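# Prop budgeting (robot manipulation)
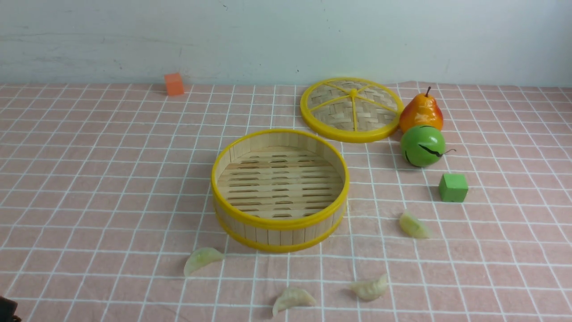 *Tabletop task set: bamboo steamer base and lid, dumplings, artificial fruit and small cubes on a gridded cloth.*

**Prop budgeting** is the part of equipment planning for a robot manipulation cell that covers the objects the robot handles, the surface they rest on, and the replacement of both. It is usually kept apart from the capital budget, which covers arms, grippers, cameras, controllers and mounts. Props are cheap per item but wear out quickly, and a shortage can stop work on a cell whose other parts are in good order.

## Scope

A prop budget normally includes:

- task objects, such as containers and the items placed in them
- distractor objects, which share the table but play no part in the task
- table coverings
- spares, storage bins and labels

Gripper pads are sometimes charged to the same line. In the Killalden method they are treated as arm consumables and excluded.

## Killalden method

The Killalden method was set out by Ikechukwu Yusuf in a planning note for the Killalden test cells. Each task is given a *set*, meaning one complete group of props for one table. Sets are bought whole, from a single supplier batch where possible. Color and size can vary between batches of the same product, and mixed batches make runs harder to compare.

The note lists 29 sets at a total cost of $946. Spares are bought under a separate line. Containers with a separate lid, such as steamers, are stocked as pairs, and a damaged lid retires the base as well. Soft items are assigned the shortest service life. Rigid fruit and other hard props are inspected on return to storage and kept until the surface or stem fails.

Table coverings are replaced by condition. A cloth that no longer lies flat after pressing is withdrawn. Printed grids are preferred for cells where objects are reset by hand, as the squares give the operator a reference for placement. Plain cloths cost less and are used where start positions are varied on purpose.

## Replacement interval

Service life is stated in handling cycles. One cycle is a single grasp and release. The Killalden note schedules soft props for replacement at 2,000 cycles, whatever their appearance. Spare quantity is found by dividing the planned cycles for each item by its service life, rounding up, and subtracting the item already in the set.

## Purchasing

Two ordering patterns are in use. In the Grindent pattern, all props for a project are ordered before the arm is commissioned. This keeps batches uniform but ties up storage. In the Du pattern, orders are placed by quarter, with the December order brought forward to avoid supplier closures. Batinov cells use the Du pattern for soft goods and the Grindent pattern for everything else.

Last revised: 2023-10-04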